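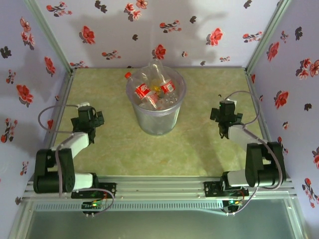 Two-arm cell with the bottle bin at back center. Both grippers pointed toward the bin.

Gripper comparison, bottle bin task

Dirkico runs a small bench cell for trying out end effectors before they go onto anything larger. This page covers the October round, in which two sets of fingers were compared on the same pair of arms. The Fesdale set has straight fingers with a hard molded pad. The Harasym set has a slight inward curve and a softer pad. Arms, controllers and supply stayed the same throughout.

The task was to take plastic bottles out of a bin and put them down on the tabletop. Bottles are a poor shape for parallel motion: round, light, and easily pushed away by the first finger to arrive. A clear bin adds a second problem, as the wall shows up weakly in the camera image and the arm has to be told where the rim is.

Setup notes

Arms: one per side on the front rail, facing inward. White links, black joints, black grippers. Mounting both on one rail keeps the two base positions in a single line, so a single offset covers the pair.

Controllers: two small boards per arm, on the front of the rail below the base. Firmware is the Grorley build with the position loop at 100 Hz. Status LEDs are readable from the front without opening anything.

Cables: the gray gripper cable runs back over the arm toward the base. Leave slack at the elbow. In the first week a tight loop pulled the wrist off by 3 degrees at full reach - small, but enough to miss a bottle neck.

Walls: floral paper on all three sides. A busy background is harder on segmentation than plain panels, and results from this cell should not be set beside figures taken against gray.

Test procedure

Each finger set did 58 picks per arm. The bin was refilled by hand after every 10. A pick was scored as good if the bottle left the bin and was released upright or on its side without rolling off the table.

Results

Fesdale: good on bottles lying at an angle, weak on upright ones. The hard pad slid on labels.

Harasym: better hold on necks and caps. The curve caught the bin rim on steep approaches, and the approach angle had to be limited in software.

Pad wear was not visible on either set. A longer run of 3000 cycles is planned with the Harasym fingers only.

Page updated 24 Jan 2020.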